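Home Visits Notes Archive Contact

Trelumis open day: an hour with the bag cell

I went to the Trelumis open day on September 4, 2025 mainly to see how much looking after one robot cell needs. The leaflet said "runs itself".
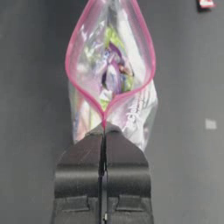

The cell handles zip bags, filled ones, and zip bags are a rotten thing to give a machine. Film sags, folds and shines under the lights. Vaida Tamošiūnaitė, who sets the cell up each morning, didn't pretend otherwise. She closes the two fingers on a steel gauge, checks the gap by eye and then with a feeler strip, and wipes the tips with alcohol. Then the wrist camera gets its own wipe and a test shot against a stored one. If the two don't match she goes round again. It took her 20 minutes while we watched, and that was with no faults.

The grip point is the fussy bit. Too far along the zip and the mouth shuts up, too low and you get a fistful of film. Her colleague Agustina Figueroa re-teaches it whenever the bag supplier changes, most recently in June. I asked how often the supplier changes and got a shrug.

Fingertips are swapped after two weeks. The old pair passed round had gone smooth at the ends, and I'd have binned them sooner. The screws are a size you can't buy in Lilwood, so they keep a tin of them taped inside the cabinet door.

A board by the cell said 746 bags without a stop. Over what period, and who cleared the drops? Renata Aravena from the sales side said she would find out and email me. I've had the brochure twice since.

I liked the setup sheet, one page, handwritten corrections and all. I'd trust that over the board. But one skilled person's morning goes into this cell before it lifts anything, and the price list has no line for her.

Coffee was decent. Parking is at the Liyanage end, badly signed.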